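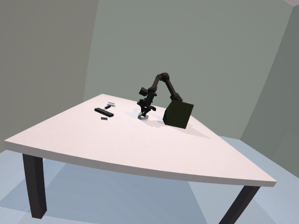 *Table with a pale top and dark legs, computer rendering.*

**To:** Wenceslao Urrutia, Gellitz Fund
**From:** Aino Pelkonen, Tranard
**Re:** Bomow County Amendment Tracker, second progress report
**Date:** Oct 12, 2023

Dear Wenceslao,

You asked for this report to be shorter than the last one and to have fewer footnotes. It has no footnotes. I can't promise anything on the other point, as the Bomow County Legislature passed a budget during the reporting period and several things happened to it on the way.

For anyone at Gellitz reading this without the grant agreement at hand: we are paid to record every amendment offered to a Bomow County spending bill, say who offered it and when the text became public, and put the whole lot online where a resident can search it. The county clerk's office keeps the same records, in the sense that a river keeps water. We keep them in a table.

## Where things stand

The tracker now holds 2,647 amendments. That covers every regular session for which the clerk has complete paper files, plus the current one up to the summer recess. Of those, 733 were filed on the same day they were voted on. We call these "same-day amendments" on the site. The legislature's majority office has asked us to call them "timely amendments," and we have thanked them for the suggestion.

The public search page opened in May. It does what the proposal said it would: you can look up a bill, a sponsor or a department and see each change in order, with the old language struck through and the new language next to it. You can also sort by the gap between filing and vote, a feature Willy Dierckx added over a weekend without asking me. It has become the part people use most, and I have stopped mentioning that it wasn't in the plan.

The data download is also live. The email alerts are not, and I'll get to those.

## The budget, briefly

The proposal assumed the county budget would move on the published calendar. I wrote that sentence myself and would like to apologize to whoever read it and laughed.

The finance committee was due to report the bill out in the spring. It met, recessed, met again, and then split over the road maintenance transfer, which moves money from the general fund to the highway department and back again under a different name. The minority wanted the transfer listed on its own line. The majority said it was already listed, on a line that on inspection was headed "Other." For a while the county ran on a stopgap resolution, which keeps last year's spending levels in place and gives everybody something to denounce.

When the final bill came to the floor, the leadership offered a substitute. A substitute replaces the entire text, so for our purposes it counts as one amendment, even if it changes every page. Toivo Laitinen read it against the committee version line by line and found 18 changes that hadn't been raised at any public meeting. Most were dull. A few moved deadlines. One deleted the reporting requirement for the road maintenance transfer, which did at least settle the argument over where to list it.

We published the comparison before the vote. I'd love to tell you it changed the outcome. The bill passed comfortably, and a legislator who had voted for it phoned us the next morning to ask what was in it. He was very polite and stayed on the line for a long time.

The reporting requirement came back later as a stand-alone resolution, sponsored by members of both parties. I make no claim for our part in that beyond noting that the resolution quotes our page, including a typo that we have since fixed and they haven't.

## What we said we'd do, and what we did

**Scan and index the paper files.** Done. The clerk's staff were helpful throughout and let us use the back office when the hearing room was booked. The oldest files had been stored by the color of the folder, a system devised by somebody who has retired and doesn't return calls. Hilkka Niskanen worked it out in the end. Green meant "adopted," except in election years.

**Publish the search page.** Done, as above.

**Record filing times to the minute.** Partly done. The clerk stamps a date on every amendment and a time on some of them. Where there's no time, we leave the field blank, and the site says so. Members of the public have written in to suggest that the blank stamps are the interesting ones. They may be right, but the blanks fall fairly evenly across sponsors and parties, and the likeliest explanation is the stamp, which sticks.

**Send email alerts when an amendment is filed.** Late. The county posts amendments as scanned pages, at no fixed hour, to a web address that changes whenever the site is "refreshed." Our first version of the alerts worked well until a refresh, after which it told all the test subscribers that the legislature had amended the holiday parking notice. Willy has rebuilt it so that a person on our side approves each alert before it goes out. That is slower and I don't love it. It will be open to the public before the next session begins.

**Run training for local reporters.** Done, if modestly. We held 4 sessions. The daily paper sent its county reporter to the first and its other county reporter to the last, and I'm told they are the same person's job now. The student radio station sent more people than anyone and asked the best questions, mostly along the lines of "why is it like this."

## Things that went wrong

The sponsor names were a mess. The legislature lets a member file "by request," meaning someone else wrote the amendment and the member is only carrying it. Our first version showed those under the member's name with no label, and a legislator who had carried a parking fee increase by request of the executive's office found himself described on a neighborhood forum as its author. He complained, and he was right. We've added the label, corrected the older entries, and put a note on the front page saying what we got wrong. He has since filed another one by request and sent us a reminder to label it.

We also lost most of a month to a dispute over whether committee amendments are public records before the committee votes. The county attorney's office said no, then said it depended, then sent us the documents with a cover letter explaining that this shouldn't be taken as a yes. We've taken it as documents.

Finally, I underestimated how much of the work would be explaining procedure. People write to ask why an amendment that failed is now law. (It was offered again under a different number.) They ask why an amendment that passed isn't law. (The bill it was attached to died.) Hilkka has written a plain guide to the process, and it gets more visits than the monthly summaries I labor over. I have decided to be proud of her.

## Money

We are under budget on scanning and over on staff time, and the two nearly cancel out. The full sheet is attached separately in the form your office sent. We have filled in the box marked "Other" with an actual description of what is in it, having spent the summer making a fuss about that sort of thing.

I'd like to move what's left in the scanning line to the alerts. This needs your written approval under the agreement. If you could give it before the holidays, Willy would be able to stop approving test alerts from his phone at dinner.

## What comes next

The legislature comes back for its organizing session after the election. All the seats are up, and whoever wins will vote on the rules before anything else. A proposed rule would require amendments to be posted a full day before a floor vote. It has been proposed in each of the last several sessions and has always been referred to the rules committee, which has always run out of time. We don't take a position on it, as the grant requires, and our pages on the rule simply list its history in order. The list is getting long.

Between now and then we plan to:

- open the alerts to the public
- finish the by-request labels for the committee stage, where the records are thinner
- add roll-call votes to each amendment page, where there was a roll call (a voice vote leaves us with "adopted" and whatever Toivo could hear from the gallery)
- meet with the clerk about posting text files alongside the scans

On that last item, the clerk is in favor. The county's technology office is also in favor. Each has told us it is waiting for the other to put in a request, and we've offered to draft both.

You mentioned that someone from Gellitz might like to visit. Please do come. I'd suggest a committee day over a floor day; the floor is better attended, but the decisions have usually been made by then, and the benches in the gallery are hard.

Toivo is handling questions about the data while I'm away next week, and the budget sheet should be in your inbox already. If it opens with the columns in the wrong order, that's the county's template, which we were required to use.

Best wishes,
Aino Pelkonen
Tranard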